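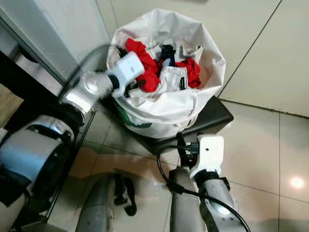
A white laundry bag full of clothes in a tiled room. Eltbridge households could see higher water bills starting in September.

Eltbridge water rates going up 6 percent, shutoff rules change too

Water bills in Eltbridge are going up 6 percent in September, and the rules on late payments are changing at the same time.

The town council passed the new rate plan late in the evening after a long public hearing. Vote was 5 to 2. The hike covers water and sewer both. Trash pickup is billed on the same statement but stays where it is.

It's the first increase in three years. Town staff say the old rates no longer cover what it costs to run the system, and the reserve fund has been used twice to plug the gap. Another dip would have left it below the level the town's own policy calls for.

Biggest item on the list is the Umstead main, the line that carries treated water from the plant down to the east side. It has broken four times since last winter. The worst one left 1273 customers with no pressure for most of a day and put the east side under a boil notice. Two restaurants and a day care closed until the notice was lifted.

Crews have been patching it. Council members were told the pipe is past the point where patches make sense, and that a full replacement would be cheaper over ten years than fixing it one break at a time.

Work on the first stretch is supposed to start next spring, Umstead Road to the rail crossing. Expect one lane closed and flaggers during the day. The town says it will post a schedule before digging begins. No dates yet for the second stretch, which runs under the creek and needs a state permit.

What it means for your bill

The increase applies to the base charge and to every usage tier. So a household that pays $50 a month now for water and sewer would pay $53. One that pays $80 would pay $84.80. Homes that use more will feel it more — large families, people who water a lawn, anybody running a washer every day.

The new rate kicks in on the first full billing cycle in September. Eltbridge reads meters on a staggered schedule, so some customers won't see the change until the bill that shows up in October. If your bill covers parts of two months, the old rate applies to the whole thing.

Late payments

Up to now the town could shut off water once a bill was 30 days past due. That goes to 45 days. Customers will also get 15 days' written notice before a shutoff, up from 10. The notice has to be mailed and also left at the door.

The reconnection fee drops from $60 to $40. No shutoffs the day before a holiday. That last part was added from the floor and passed without debate.

Payment plans are now open to anyone who is behind, not just seniors. Sign up at the billing window or by phone. A plan can run up to six months, no interest, but miss two payments in a row and it's cancelled. You can apply again after half a year.

Tenants who get there water through a landlord's account will be able to ask the town for a copy of any shutoff notice sent to the owner. Renters had pushed for this after a building on Trollamar Street went dry over a bill the people living there never saw.

Hearing ran long

More than two dozen people signed up to speak, most of them against. Several were on fixed incomes and said everything else went up already this year. A woman who lives off Umstead Road told the council she'd rather pay more than boil water again. She got some applause, and some groans.

The owners of two coin laundries asked for a seperate commercial rate. They said they can't pass the cost along without losing customers to Adeleke, the next town over, where water is cheaper. Council turned that down for now but asked staff to look at what other towns charge and report back before the winter budget talks.

The two no votes came from members who wanted the increase split over two years. Their amendment failed first, same margin. One of them said the town should of started setting money aside for the main a decade ago. The plan's backers said splitting it would push the pipe work back a full season — and that the contractor's price is only good through the end of the year.

Council also threw out an idea to charge customers extra for paper bills. Paper stays free.

Leaks and rebates

The town is bringing back its leak credit. If you had a leak, got it fixed and can show a receipt, you can ask for a one-time adjustment on your highest bill. One per household every two years. Underground sprinkler leaks don't count.

There's also a small rebate for replacing an old toilet or washing machine, $75 for either one. The appliance has to be new and installed at an address with an active Eltbridge account. Keep the receipt. Money for the rebates is limited and goes out in the order applications come in, forms will be at town hall and the library by the end of the month.

Dye tablets for checking a toilet for leaks are free at the billing window, while they last.

The billing window is on the ground floor of town hall, open 8 a.m. to 4:30 p.m. on weekdays, closed for lunch from noon to 1. Full rate table is posted outside the clerk's office and will be mailed with the next bill.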